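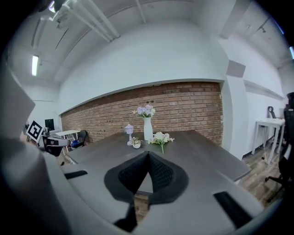
Minutes, October meeting, held Sunday at 20 Trevaskis Street, Brutivville. Hubert Wyss in the chair and also taking notes, so complaints about the wording can go to the same person.

1. Last minutes. Approved, with one fix: the brick wall was never promised to date from 1809. The landlord's flyer says so. We have seen no paper that backs it up.

2. The long table. The plan is to keep the dark gray table by the brick wall and dress it with a vase of purple flowers, a small lamp and one little potted plant. The chair asked what this does for the room that a bare table would not. The answers were vague. Left in place until the next meeting, on trial.
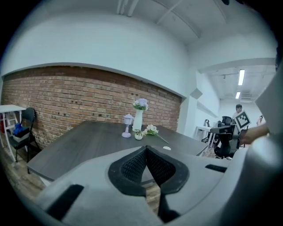 Winden Room Arrangement Club, Brutivville

3. Loose stems. There was a long talk over the white flowers lying flat beside the vase. One side calls it a relaxed look. The chair thinks it looks like a job left half done – either the stem goes in the vase or it goes back in the box. No vote. The flowers in the vase are artificial, so at least watering is off the agenda for good.

4. Budget. Gosine has quoted 32 dollars for a second vase in the same tall white shape. Nobody could say where it would stand. Quote noted, not accepted. The request for 1000 printed flyers was also turned down, as we still have a drawer full of the old ones.

5. Lamp. Moved left of the vase by general consent. Whether it gives enough light to read by was claimed and not shown. To be tried some evening with the ceiling lights off.
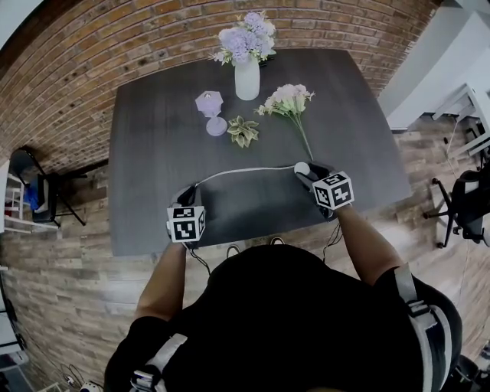
Trevaskis objected that the table is being judged too early, and that a lamp, some flowers and a few leaves need space between them before anyone can tell if they belong together. The chair replied that space is the one thing this table has plenty of. Objection recorded in full at Trevaskis's request.

6. Next meeting. Same room, 7 p.m. Bring back the box lid.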